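Looking after the good plates

My mother-in-law's flowered plates came to us in April, wrapped in newspaper in three boxes, and I have been fussing over them ever since. If you have inherited a set, or bought one at a car boot sale and fallen a bit in love with it, these are the habits that have settled in at our house. Some of them I learned the hard way (I still miss that gravy boat).

Before anything else, clear the worktop. Kettle, toaster, bread bin, the post, all of it off. You want a good long run of bare counter, and a corner is handy if you have one as you can reach both sides without walking about with china in your hands. Wipe it down well and dry it too, as a crumb of grit under a foot ring will scratch the plate below.

Now bring everything out of the cupboard and put it down in small piles, two or three plates to a pile, four at the very most. It does take up a silly amount of room! But a short pile is easy to lift and you can see what you have got. Keep the plain ones apart from the patterned ones for now, and push the piles back from the edge when you have finished shuffling them.
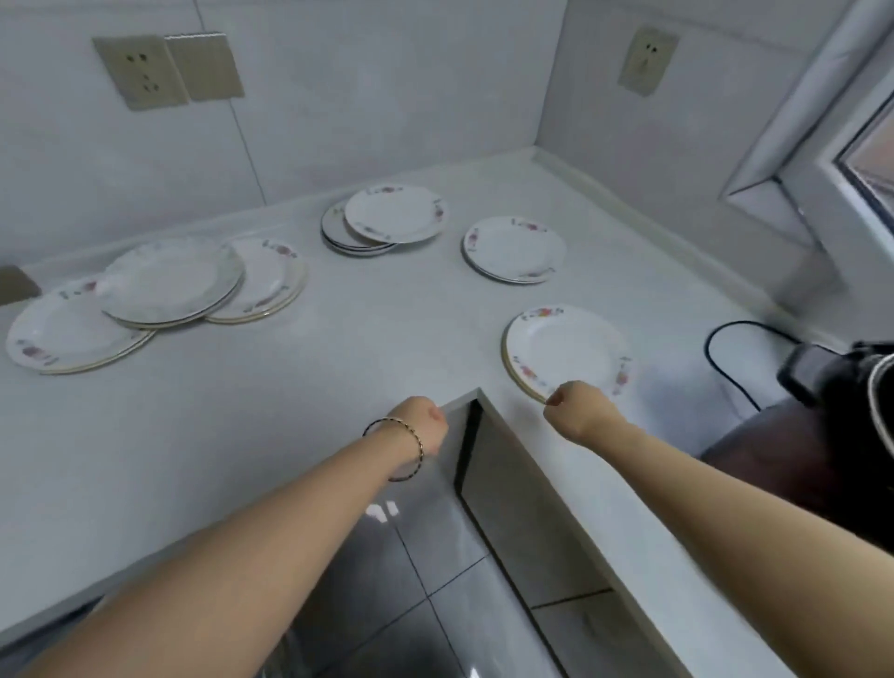
Go through each pile slowly and run a fingertip round every rim. You will feel a chip long before you see it, especially where there is a pattern to distract the eye. Anything chipped goes to one side, and in our house it ends up under a plant pot, although Anju Sandhu next door breaks hers up for drainage and has the best geraniums in the street.

Plates with a gold line want washing by hand, I'm afraid. The dishwasher will dull it, and so will a scouring pad. Use warm water, a small squirt of washing-up liquid and a soft cloth, and lay an old tea towel in the bottom of the bowl. One plate at a time, please. For grey knife marks on plain white china, a little bicarbonate of soda mixed to a paste usually shifts them, but keep it well away from the gilding. And never put anything with a metallic edge in the microwave, which I know you know, but my husband Gaurav knew it too.

Dry them properly, backs as well, and leave them out for an hour before stacking.

When they go back, put the biggest at the bottom and slip something soft between each one. I cut circles from an old flannelette sheet and got 19 out of it. Kitchen roll does perfectly well, and paper plates are better still if you have some left over from a party. Try to line the plates up squarely, so that the weight sits on the foot rings, and don't balance bowls on top however tempting it looks.

Everyday plates at the front, best ones behind, and do use the best ones now and again. Ours come out for Sunday cake and for anybody's birthday, including the dog's.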